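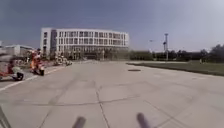 文:Chenxi Jia(Greleo広報室)
2020年7月2日

Greleo、Stuken事業所の構内便に自動走行ロボット「Flikus」を本格導入
棟間の書類・小型荷物の運搬を自動化、総務課の構内便担当は受付業務と構内点検へ

Greleoは、Stuken事業所の構内便(建物間の書類および小型荷物の運搬)に、Baiが開発した屋外用自動走行ロボット「Flikus」を本格導入しました。昨年12月に始めた試験運用の結果を受けたもので、平日日中の定期便はすべてFlikusによる運行に切り替わります。

■導入の背景

Stuken事業所では2,000人近くが働いており、研究棟、事務棟、物流棟の間で毎日多くの書類、部品、検査試料がやり取りされています。これまでは総務課の構内便担当が台車を押して各棟を回っていました。棟と棟の間は屋根のないコンクリート舗装の広場で、夏は照り返しが強く、冬は風が抜けます。舗装の目地で台車の車輪が引っかかり、荷崩れを起こすこともありました。

構内便の時刻は午前と午後の2回に固定されており、便に間に合わなかった荷物は、依頼した部署の社員が自分で届けるのが通例でした。実験の途中で席を外して試料を運ぶ研究員もおり、職場の意見箱には便数を増やしてほしいという要望が以前から寄せられていました。

一方で、担当者の増員は難しく、既存の人員で便数を増やせば一人あたりの歩行距離がさらに延びます。当社は台車による運搬を続けたままでの増便を断念し、自動走行ロボットの試験に踏み切りました。

■試験運用の内容

試験では、事務棟を起点に各棟を回って戻る1周1,000メートルの経路を設定しました。Flikusは事前に作成した構内地図と車載センサーをもとに走行し、各棟の玄関前で停車します。荷物の出し入れは、各棟の受付担当者が社員証をかざして行います。

試験期間中に運行した便は2,293便でした。このうち、Flikusが自力での走行継続を見合わせ、事務棟の監視席に判断を求めたものは311便です。理由として多かったのは、経路上に駐められた自転車、通行するスクーターとのすれ違い待ち、そして地図に載っていない置き物や堆積物でした。

構内の広場は歩行者、自転車、スクーターが共用しています。レーンで仕切られた工場内とは条件が異なり、前日まで何もなかった場所に物が置かれることは珍しくありません。煉瓦やがれきの山のように高さも輪郭も不揃いなものは、どこまでが障害物でどこからが走れる路面かの見極めが難しく、試験の初期にはかなり手前で停車する例が目立ちました。Baiの技術者が現地に入り、障害物との間隔の取り方と減速を始める位置を調整しています。
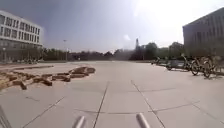

調整後は、通れる幅が十分に残っている場合には速度を落として脇を抜け、残っていない場合には停車して監視席に連絡する、という二段階の動作に改めました。監視席の担当者は車載カメラの映像を見て、待機、迂回、引き返しのいずれかを指示します。遠隔で操縦することはありません。判断がつかないときは、担当者が現場まで歩いて確認します。

■職場で変わること

構内便担当の社員は、全員が総務課に残ります。台車を押す時間がなくなった分は、次の業務に振り替えます。

・監視席での運行管理(交代制、一人の連続勤務は2時間まで)
・各棟受付での荷物の仕分けと、宛先不明の荷物の確認
・広場と通路の点検、および施設課への補修依頼

このうち構内点検は、試験運用の中で必要になった仕事です。監視席に上がる停車の連絡を地図に書き込んでいくと、目地の段差が大きい箇所や、自転車がはみ出しやすい箇所が分かってきました。以前は台車を押す人がそれぞれ避けて通っていた場所で、記録としては残っていませんでした。現在は週に一度、担当者が該当箇所を見て回り、施設課と補修の順番を決めています。

利用する側の手順も変わります。依頼票は紙から社内システムの入力に変わり、荷物がどの棟まで届いたかを画面で確認できます。定期便は1時間に1便となるため、研究員が自ら試料を運ぶ場面は減る見込みです。ただし、劇物、高圧ガス容器、Flikusの荷室に入らない大型の荷物は対象外とし、従来どおり専任の担当者が運びます。

雨天時は、路面の状態を監視席の担当者が確認したうえで運行の可否を決めます。強風時と積雪時は運休し、台車による臨時便を出します。台車は各棟に1台ずつ残してあります。

■社員からの意見と対応

試験期間中に実施した説明会では、後方から近づかれても気づきにくいという声が複数ありました。これを受け、歩行者に近づくときには減速とあわせて短い報知音を鳴らす設定としました。一方、研究棟の1階からは音が気になるという意見があり、玄関付近では音量を下げています。音量については今後も見直しを続けます。

また、構内便担当からは、監視席で画面を見続ける仕事は台車を押すのとは別の疲れがある、との指摘が出ました。連続勤務を2時間までとしたのはこのためで、監視と受付、点検を一日の中で組み合わせる勤務表に変更しています。勤務表は担当者の希望を聞きながら、3か月ごとに組み直します。

車載カメラの映像は運行管理と安全確認にのみ使用し、勤務状況の把握には使用しません。保存期間は7日間で、閲覧できるのは監視席の担当者と施設課の責任者に限られます。この取り扱いは社内規程に明記しました。

■今後の予定

当面はStuken事業所の定期便のみを対象とします。夜間の運行は、照明の届かない区間があるため行いません。補修工事などで経路の変更が必要になった場合は、施設課が前日の正午までに監視席へ連絡し、地図を更新してから運行します。

構内に自転車やスクーターで入る社員および取引先の皆さまには、指定の駐輪場所をご利用いただくようお願いします。走行中のFlikusを見かけた場合、特に道を譲っていただく必要はありません。停車したまま動かないときは、車体側面に記載の内線番号までお知らせください。

■本件に関するお問い合わせ

Greleo 広報室 担当:Chenxi Jia
取材および構内見学のご希望は、広報室までお申し込みください。見学は平日の午後に受け付けています。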